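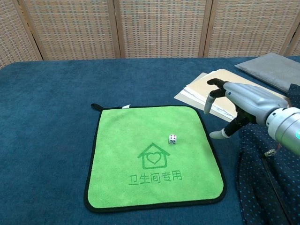

Main robotisée, serviette verte « 卫生间专用 » (réservé à la salle de bains) et petit dé blanc.

Objet : Re: [automates-maison] Plier le linge, on en est où ?

Bonjour à tous,

Je réponds à Emiliano, dont je recopie le passage qui m'intéresse.

Emiliano Vergara a écrit en juin :
> Pour moi la question est réglée. J'ai vu la vidéo de Zurner où la
> machine plie un torchon en 9 secondes. Si elle fait un torchon, elle
> fait une pile, et si elle fait une pile, elle fait l'armoire. Chez
> Plitero on embauche encore deux personnes pour le pliage et je ne
> comprends pas pourquoi. Quelqu'un a des chiffres ?

J'ai quelques chiffres, mais ils ne vont pas dans ce sens.

À l'atelier nous traitons 2282 pièces par semaine, surtout des serviettes et des gants de toilette, plus les blouses de Verard. Une personne habituée plie une serviette éponge en moins de cinq secondes, étiquette rentrée, et met de côté celles qui sont tachées sans s'arrêter. Je n'ai pas encore vu de machine polyvalente faire les trois choses à la suite.

La microfibre est un bon cas d'école. Elle est légère, elle accroche aux surfaces textiles, et quand on pince le bord on prend souvent ce qu'il y a dessous. Il faut aussi repérer un passant ou une étiquette et décider de quel côté ça va. Un petit objet posé dessus, comme le dé de la photo, ajoute une étape : le retirer, le poser quelque part, puis revenir au tissu. Pour nous c'est un seul geste. Pour un programme, il y en a au moins trois, et chacun peut rater.

Sur les démonstrations, je conseille de demander le nombre d'essais. Yáñez, qui nous fournit les plieuses à plat, annonce 60 draps à l'heure et les tient, mais c'est une machine qui ne fait que ça, avec quelqu'un qui engage les coins. Le devis était à 2000 euros par mois en location, entretien compris. Ça se calcule. Une main à plusieurs doigts qui range la salle de bains, je ne sais pas encore la mettre dans un tableau.

Donc pour Plitero, je comprends les deux embauches – le linge arrive en vrac, mélangé, avec des choses dans les poches.

Si quelqu'un a une mesure sur une journée entière, pannes et reprises comprises, je suis preneur. Même un mauvais résultat m'intéresse.

Cordialement,
Le responsable linge, atelier du bas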